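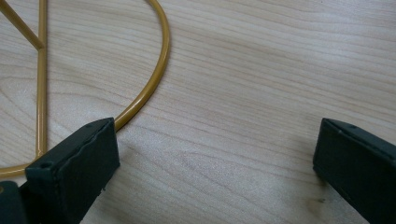

Mustard-gold wire frame on the table.

Brestano Art History Circle
Minutes, Feb 27, 2026

I took the notes again, so if your best remark is missing, blame my handwriting and tell me before March.

Simão opened by asking if everyone had read the chapter on fresco workshops. Most of us had! I got as far as the section on plaster and then skipped to the pictures, which I confessed right away.

Last meeting's minutes: approved with one fix. I had written that Prapai Bunnag wanted to drop the altarpiece evening. She wanted to move it. Sorry, Prapai.

Spring talks. Simão Abreu will give his talk on how apprentices learned to draw by copying their master's sheets. He has 148 slides and we asked him (nicely) to cut it down. He said he'd try, and then told us about three of them he can't possibly lose. Prapai's talk is on pigments and where painters bought them, with a long bit on blues. She'd like a room that gets properly dark, so I'll ask about the back room at Wivness.

Money. We have $900 in the account, and the print rental from Sumum comes to $327 for the whole spring. There was some back and forth about insurance for the prints. I thought it was included, Simão thought it wasn't, and we went round on that for far too long before Prapai suggested I just call them. I'll call them. Rental approved, as long as the insurance doesn't push it over what we agreed.

Museum trip. We can bring up to 5 guests on the group ticket. Please give me names early this time, I'm begging you. Lunch will be at Inthanon again, same long table if they'll let us have it.

The reading for next time caused the only real argument of the night. Simão wants the guild contracts, all of them, with the footnotes. Prapai said half the group would quit (she was looking at me). We settled on the two shortest contracts plus the essay on portrait commissions, and I'll send copies around once I've scanned them straight.

Any other business: somebody still has the group's copy of the big engraving catalog. Check your shelves, please. Simão also asked if we could start a little earlier in March, and everyone was fine with that, so I'll put the new time in the email.

To do
Me: call Sumum, ask Wivness about the room, scan the reading
Simão: shorten the slides
Prapai: new date for the altarpiece evening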